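Help wanted: part-time medicine kit sorter (and a few people to try the kits out)

Last updated: May

Hi! I run Stundwood, a very small outfit that puts together home medicine kits. You know the drawer in the bathroom where the cough drops live with the dead batteries and a bottle of something from three winters ago? We take that drawer and turn it into a clear box with compartments, a lid and a handle, so you can find the eye drops at two in the morning without turning on every light in the house. I love this work, I have too much of it, and I'm looking for a second pair of hands.

The job is part time, mornings mostly, starting at 8:30. You'd be at our place in Sellholm, second floor, with an elevator that works most days. We have 304 kits to get through before the summer is over, and at my current pace I'd be finishing them around the holidays (I am slow, I re-pack things, I admit it). Pay is by the hour, we settle up every two weeks, and I buy the coffee.

What you'd be doing, mostly, is boxes. A household drops off its medicines in whatever they happen to be in, usually a grocery bag. You take everything out, read the dates, set aside what's expired, and then work out which box suits what's left. After that you fit the handle, label the lid and write up the contents card. Some of the clear plastic parts are a bit springy and take a little patience the first few times. Press slowly and keep your thumbs off the flat part, it shows every fingerprint!

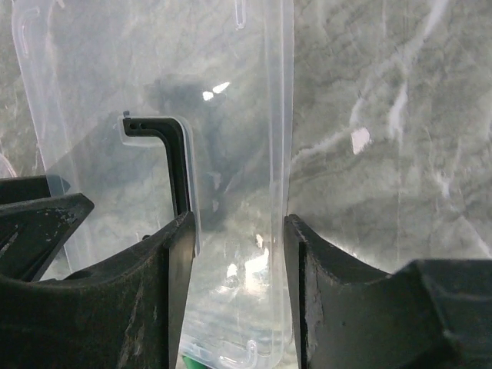
We keep two styles of box going at the moment. The Diromon is my own layout, with the dividers, and it's what most families pick. The Seppälä is just one roomy container, better for people who have tall bottles or a lot of bandages. You'll learn both. I used to offer a third one with stacking trays and I still get emails asking for it, and the answer is still no, I'm sorry, the trays stuck together and drove me up the wall.

A word about cartons, because this is the part people have the strongest feelings about. I'm on team keep-the-carton. The leaflet is in there, the dosage is printed on it, and if the writing is in a language the rest of the household doesn't read, you really want the whole thing in one piece so somebody can look it up. So even a torn carton goes in the kit with its medicine. If it's too beat up to stand, fold the leaflet around the blister pack and put a rubber band on it. Stray foil and empty wrappers get pulled out at the end, and they hide in the corners, so tip the box and check.
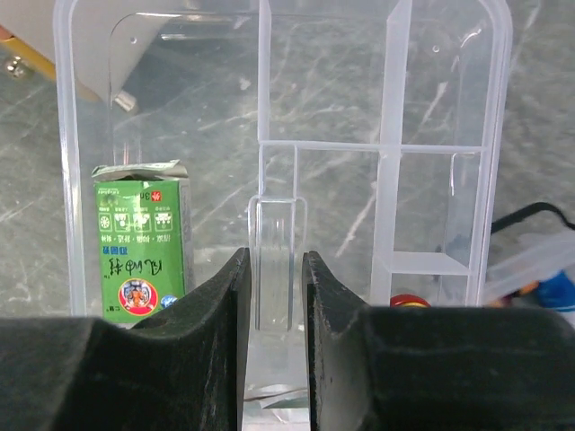 If you read Chinese, Finnish or Spanish, please say so in your note! It's by no means required, but I spend a silly amount of time looking things up and I'd be thrilled to share that. What I do need is someone who reads small print without rushing, who doesn't mind asking me the same thing twice, and who can lift a carton of empty containers off a shelf. You don't need a pharmacy background. We don't give anybody advice about what to take, and if a customer asks, we send them to their pharmacist, every time.

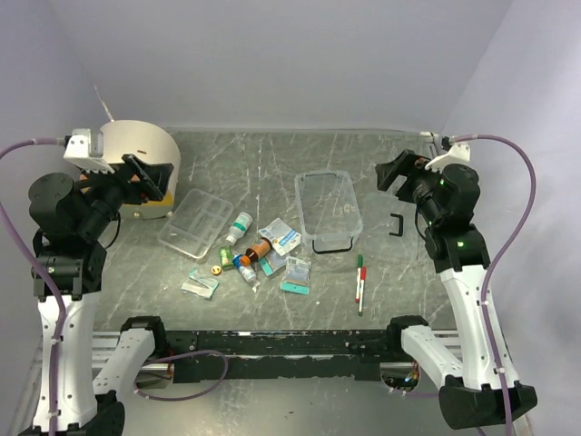 Sorting is the fun part, at least to me. You spread a household's things out and start making little families: pills together, drops together, anything for cuts and scrapes in its own group. It can look like a real jumble at first, with an amber bottle with an orange cap next to a blister pack next to a little dropper bottle, and a loose yellow cap to find a home for. Put the small stuff in the divided tray first and save the big open container for last. I also like a green marker and a red marker within reach, green for keep and red for expired.

Now for the other half of this notice. I'm looking for 48 households near Sellholm to use a kit for a month and tell me what bugs them about it. You keep the box. All I want is a short phone call at the end, and you can be as grumpy as you like. Families with kids, people who live alone, people looking after a parent, all welcome.

For either one, drop a note in the Stundwood mailbox downstairs or come up to room 218 any morning before noon. Tell me which one you're asking about and the best time to call. If it's the job, add a line or two about something you've sorted out at home, a closet, a garage, a spice rack, whatever it was. I don't need a résumé.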